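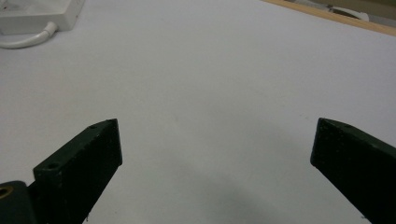 I get asked more about finger checks than about anything else we sell, so I've put our bench rules on the same page as the Grosine finger set. They started as notes for my own use and grew a bit (sorry!). Rule one is to open the gripper fully with nothing in it and look at both inner faces before you do anything else. The dark green fingers have a speckled, grainy surface, and a plain white background makes it much easier to spot a chipped tip or a finger sitting crooked. Look at the screw holes on the top faces while you're there, and at the brass insert in the mounting block, where a crossed thread likes to start.

How often to check

Every 200 cycles for a quick look, every 1,000 for a proper one with the fingers off. I used to stretch the long check and regretted it. Write the cycle count in the log, even if all you did was look.

Handling rules

Hands out of the gap whenever the gripper can move. I know, everyone says it, and then everyone pokes at a stuck part with a fingertip.
Keep cables to the side of the work area, well clear of the fingers.
Replace fingers in pairs. One new and one worn gives you a lopsided grip and a very annoying afternoon.
Don't sand the inner faces to freshen them up. Please!

What you get

One pair of fingers, 4 screws and a printed check card. Fits the Nomergate hand-held body and the older Bailly one, though the Bailly needs the Kamlow spacer, sold separately. Returns are fine for 90 days if the fingers haven't been fitted.

If your site has its own safety rules and they're stricter than mine, follow yours. Mine are what I'd want on any bench I was sharing.

Page last updated August 28, 2026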